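How to set up and judge a laundry-loading trial on the Besow two-armed robot

Last updated 13 April 2019

The Besow brochure says the laundry package is "ready on arrival". I have now been through the set-up from start to finish, and I would treat that phrase with care. The steps below are the ones I would follow if you have one on trial and need to decide whether to keep it. Read them before you sign for the unit, as two of them affect what you agree to pay.

What you need

The robot with both grippers fitted, a front-loading washing machine, a shallow basket with a rim the grippers can hold, and a dozen pieces of ordinary clothing. Use your own clothes. The demonstration bundle from Nevbridge, who handle the hire, is all thick pale towelling, and thick pale towelling is the easiest thing in the world for a gripper to find and hold.

The hire charge is £697 for the trial period. The optional support visit is £59 and I would pay it, but only after step 3, when you will have something worth asking.

Step 1. Place the machine and the robot

Stand the robot facing the washing machine with the door within reach of both arms. The manual gives one ideal position and implies that anything near it will do. In my trial, 12 centimetres further back was enough to make the right arm stop short of the drum. Mark the floor with tape once you have a position that works.

Open the door yourself. The sales page shows the robot doing it, but the door routine is a separate licence, and you will find that out on page two of the order form.

Step 2. Load the basket badly

Do not fold anything. Drop the clothes in as they would come off a bedroom floor, with dark items overlapping. Black on navy is the test I care about most, as it is what my own wash looks like and the brochure has none of it.

Start the "pick and load" routine from the tablet and keep your hands clear.
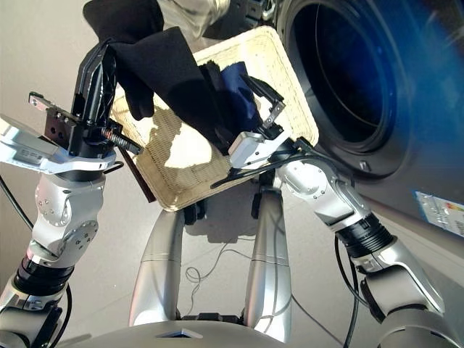 Left gripper on the black garment, with the navy cloth still in the basket.

Watch what happens to the items underneath. The routine reports a "successful pick" as soon as the gripper closes on fabric, which tells you nothing about where the fabric ends up. Write down three things for each item: whether it was lifted, whether it reached the drum, and whether anything else came along with it.

Step 3. Check the light

Run the same load twice, once with the blinds open and once with them closed. Strong sun on a pale basket is a fair thing to ask a household robot to cope with. Mine hesitated far more with the blinds open. Nevbridge told me this was "being looked at" in the next software release, due in October. I would not pay today for something due in October.

Step 4. Mix the fabrics

Now put a towel in with the dark clothes. Many of these routines are tuned to one kind of cloth at a time, and a mixed load shows up the joins. Choose a ribbed or quilted towel if you have one, and something thin and black to go with it. 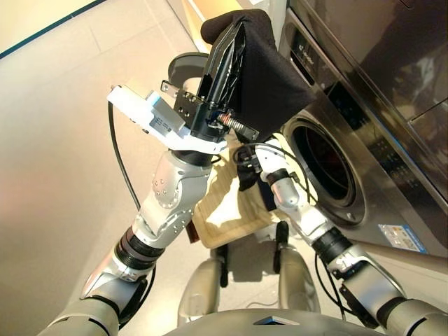

Give it the full load before you step in. It is tempting to help when an arm pauses, and the pause is often followed by a perfectly good movement, but if you tidy things up for it you will never know what you are paying for. If it stops for more than a minute, press hold on the tablet, note the item, and carry on from the next one.

Step 5. Do the sums

Dexter Crenshaw, who supports the package for Nevbridge, quotes a loading time per item. Time your own. Include the minutes you spend on the door, the tape and the tablet – they are part of the job, whatever the brochure leaves out.

If you want to keep the unit, the laundry package costs £1,525 on top of the robot. Cattaneo sell a rival set of gripper fingers meant for thin fabrics, which I have not tried.

My unit is going back. I would look at it again after the new release, with the same clothes and the blinds open.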